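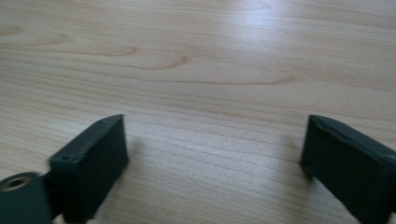
A pale wooden tabletop with the grain running across it.

14 October 2026
Minutes taken by Elínborg Frandsen
2 min read

Erville Allotment Society – autumn meeting

Apologies: none received. The minutes of the May meeting were agreed.

1. Water
Troels Egilsson reported that the pipe to the Cisley side has been repaired. The bill from Ketilsson came to £970, paid from the general account. The tap by plot 63 still drips and he will fit a new washer before the frosts. Water goes off for the winter at the end of the month – plot holders should fill their butts before then.

2. Seed swap
Last year's swap ran short of beans and had far too much kale. Members agreed to hold it again in the hall, with packets sorted by sowing month. Labels must give the variety and the year the seed was saved.

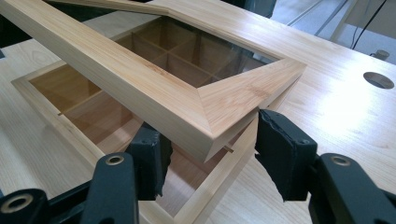
Elínborg asked that seed be brought fully dry and in paper, as several lots went mouldy last time. Plastic bags will be turned away at the door. Squash seed is welcome but growers should say if other kinds were in flower nearby.

3. Felus Lane hedge
The hedge is now over the path. Cutting will start at the gate end. Loppers can be borrowed from the shed and must be signed for.

4. Rents
A rise of £8 a year for a full plot was proposed and carried, with two against. Half plots stay as they are.

5. Any other business
The compost delivery was late again. Troels will ring the supplier and ask for a morning slot.

Meeting closed at 8.40 pm.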